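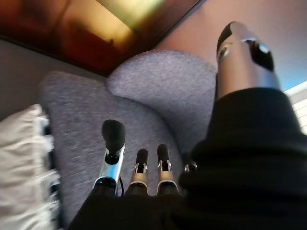
4. Hands in the offering scenes

4.1 Material and recording

The figures discussed in this section come from the painted and carved offering scenes in the Wullemis archive of tracings. The archive holds 1249 sheets, most of them at full scale and drawn in pencil on tracing film. We selected 100 sheets on which at least one seated tomb owner and one approaching bearer survive with both arms complete to the fingertips. Sheets showing only an arm or a detached hand were left out, even where the carving is good, as the side of the body could not be settled from the hand alone.

Each hand was recorded on a single line of the database under the headings used by Chaudhry: side of the body, side implied by the position of the thumb, number of fingers drawn, object held, and direction in which the figure faces. We added a further heading for nails. Chaudhry did not record them, but they turned out to be useful in separating the work of different carvers on the same wall. Rezaul Debnath checked the entries against the tracings in February and corrected the side of the body on several sheets that had been filed face down.

4.2 The thumb as an indicator

The two-dimensional human figure combines a profile head with shoulders seen from the front and legs in profile. The hand belongs to neither view. It is usually given as a flat shape with the fingers laid parallel and the thumb set apart, and the thumb carries nearly all of the information by which a viewer can say whether the hand is a left or a right. Four fingers in a loose row with a thumb rising separately on the right make up the arrangement of a hand seen in depth, with the fingers pointing away from the viewer. The carved hand at rest on a thigh has the same parts, but they are pressed into one plane and there is no overlap between the fingers.

When the position of the thumb disagrees with the side of the body, the result is the familiar figure with two left or two right hands. Earlier writers tended to call this a mistake. Kileo treats it as a choice, and argues that the carver wanted the thumb on the near side wherever it could be shown. Our sheets support Kileo in part. Mismatched hands are common on seated owners who reach toward the offering table, and they are much less common on bearers who grip the legs of a bird or the handle of a basket. Where an object has to be held, the thumb must close over it, and the carver had less freedom to move it.

Jesto has suggested that the mismatch depends mainly on the direction the figure faces. The rightward-facing figure is the usual form, and in this view a leftward-facing figure was made by turning the pattern over and then adjusting the details. The hands would be the details most often left unadjusted. This explains some of the leftward-facing bearers in our group. It does not explain the seated owners, who face right on most of the sheets and still show the mismatch.

4.3 Fingers and nails

The number of fingers is steady. Four and a thumb are drawn on open hands almost without exception. On 8 sheets a closed hand shows only three fingers above the thumb, and in each case the fourth would fall behind a staff or a folded cloth. We do not regard these as errors. The carver has let the object cover part of the hand, as happens elsewhere with the feet of cattle standing in a group.

Nails are less regular. On painted walls they may be outlined in a dark line or left in the colour of the skin. On carved walls they are sometimes cut on the thumb alone. One long register has nails on the first seven bearers and none on the rest, and the change falls at the same point as a change in the way the kilts are finished. We take this as the boundary between two hands at work on the register, although the ink guidelines run across it without a break.

The length of the fingers also varies within a single wall. Long fingers that curve slightly upward at the tip are found on women seated beside their husbands and on the owner himself when he holds a flower. Bearers have shorter fingers of even thickness. It is tempting to read this as a mark of rank, but bearers are drawn at a smaller scale, and a thin finger at that size is hard to cut in coarse limestone. The painted sheets, where the stone matters less, show a smaller difference.

4.4 Limits of the evidence

Tracings reduce a relief to its outline. Shallow modelling on the back of the hand is lost, and so is the overlap of one finger on another when it was shown by a small change in depth. We were able to compare two of the sheets with the walls themselves. On one, a line traced as the edge of a thumb proved to be a crack in the plaster, and the entry was changed accordingly. Other cases of this kind probably remain.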